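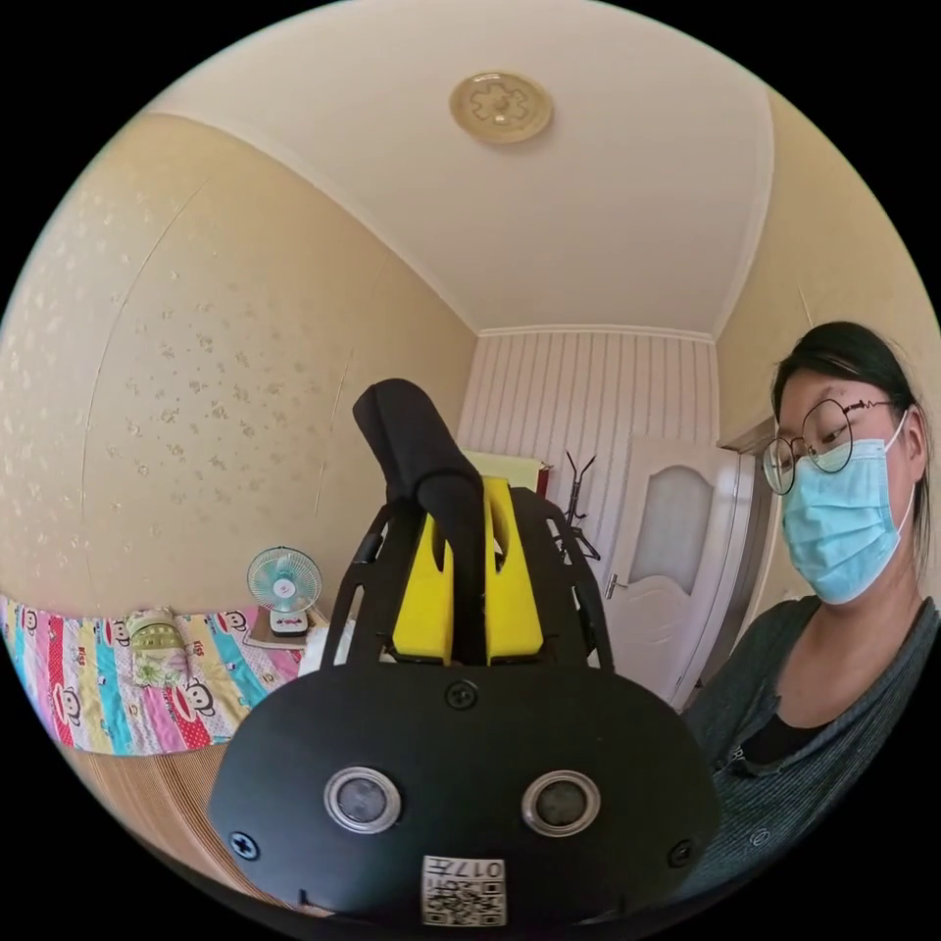 Last changed: 2021-03-29

To: Small Rooms list
Subject: Re: bamboo mats, on or off the bed?

On the list, a member in Humbridge wrote:

> I have had a bamboo mat on my bed since December and I'm torn.
> It feels great but it slides around, and I never know where to
> keep it when I change the sheets. Does anyone here put one
> over a quilt? Or is that asking for trouble?

Oh, please keep it! I'm a huge fan of these mats and could go on about them all day (I bought my first one at the Sundqvist market and carried it home on the bus, 8 stops, standing up).

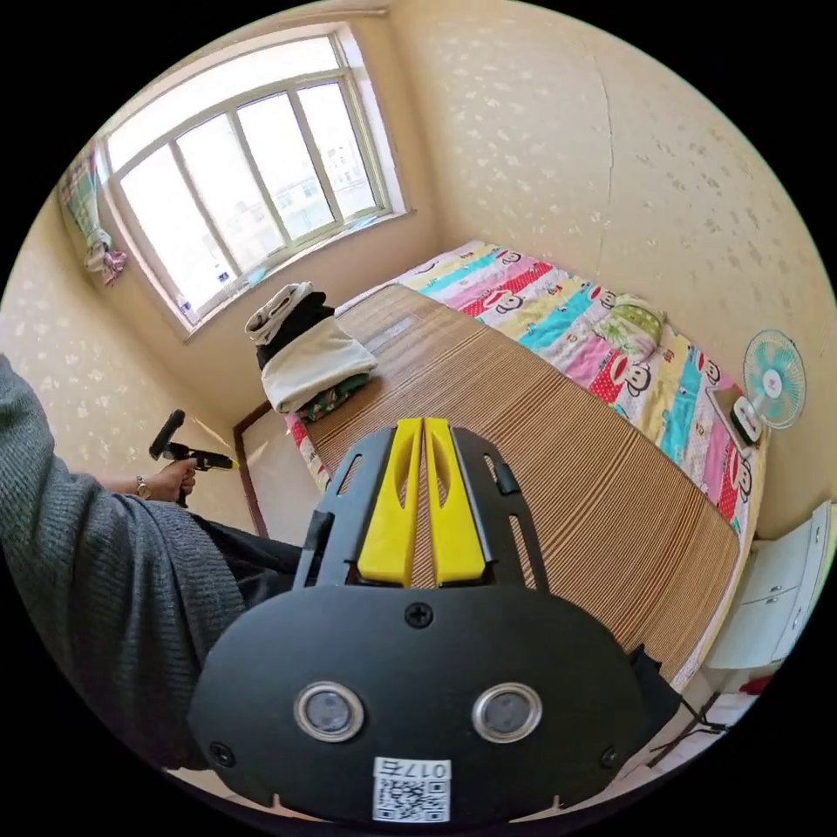

Mine goes over the quilt and it stays put as long as the quilt is pulled flat first. A striped quilt makes that easy, you just look down the stripes and tug until they run straight. I do love a loud quilt with a plain straw-colored mat next to it. And monkeys on a quilt, what a cheerful thing to wake up to!

On where to keep it: fold your clothes somewhere else before you start, then roll the mat from the foot end.
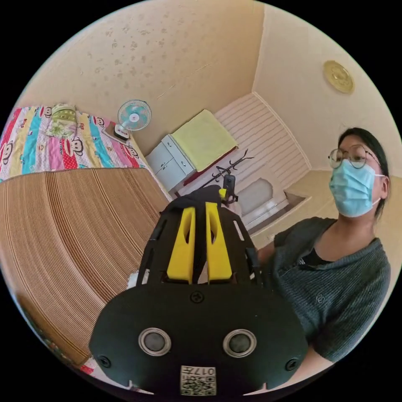
325 words in this thread

Watch the edge binding while you roll. Hold the mat by that woven strip and let the slats follow, and go slowly the first time. If it starts to cone out at one end, unroll it and begin again, it only takes a minute.

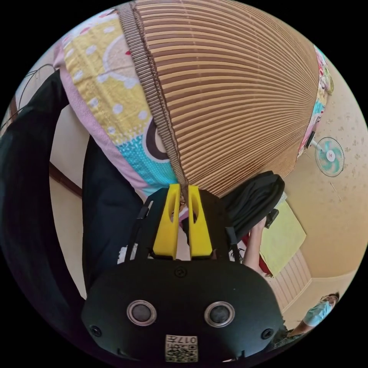 Welville, March

We're getting our first warm nights over here, so my own mat is coming out this week and I can't wait. I wipe it down with a damp cloth, 5 minutes a side, and stand it by an open window until it's good and dry. Does anybody know if the Candar ones come in a narrow size? My spare bed is tiny and I'd love one for it.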